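How to keep a simple season record for your local football side

By Eilidh Morrison

When I first started following Burville I kept all the scores in my head, and by March I was arguing with people over matches I had plainly muddled up. A written record sorts that out, and it makes a long losing run a good deal more interesting to sit through!

Begin with one line per match. Put down the opponent, the score, whether you were home or away, and the attendance if it's announced. My line for the Skestero game reads "home, lost by 2, crowd 464", and I can still picture the rain when I look at it.

Next, add a column for penalties given away, and another for shots. You'll miss a few while you're queuing for tea – don't fret, just leave a gap and carry on.

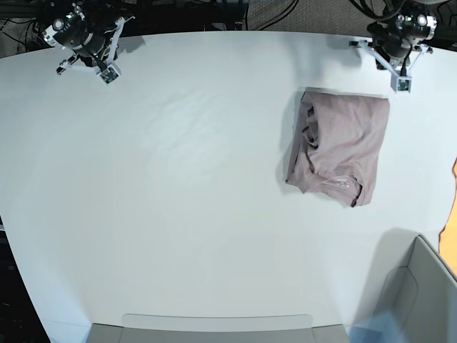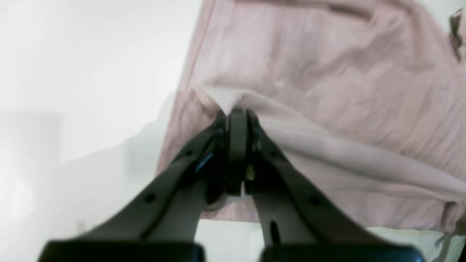
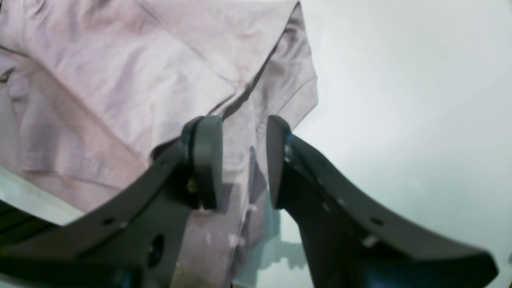 Once you've got five or six matches written down, you can start looking for patterns, and this is the part I love best. Copy your lines onto one big sheet of paper, so the whole season sits in front of you. You'll want plenty of room for it, and a wide white tabletop like the one in the first picture would do very nicely. Mark the wins in one colour and the defeats in another, then look at what your penalty column was doing in each.

Try not to read too much into one odd result. Thorlacius drew a crowd of 2,089 for their cup tie against us and fewer than 1,000 for the league match, and we played far better in the second one (I still can't tell you why).

Last of all, leave a wide margin for notes. Injuries, a change of manager, a dreadful pitch at Zitwood – it all goes in there, and I usually run out of space before the season does.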